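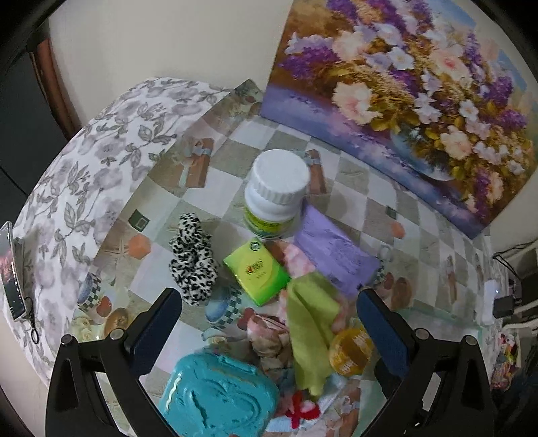
What does Rastura Planner need from the robot driver?
Joint positions and a clock. Everything else is read from the cell file at startup.

Rastura Planner takes segmented objects from the perception node and returns a ranked list of grasps. Printed patterns are the usual source of false candidates: a teapot on a tablecloth has edges too. Release 7 checks each candidate against the fitted table plane before scoring it.

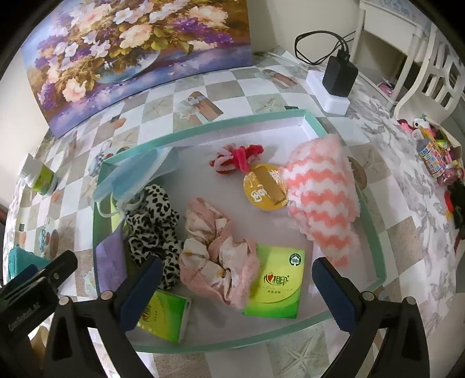

Hongjun Yao

For items in a glass tray, set container_mode to open. The planner then keeps both fingers clear of the tray walls and treats soft goods such as scrunchies and tissue packs as compressible — the closing width is capped, not fixed.

Candidates per cycle: 201 maximum
Replan interval: 59 ms
Configurable parameters: 13
Bridge: Dollovus, included
License: per cell, from Flevov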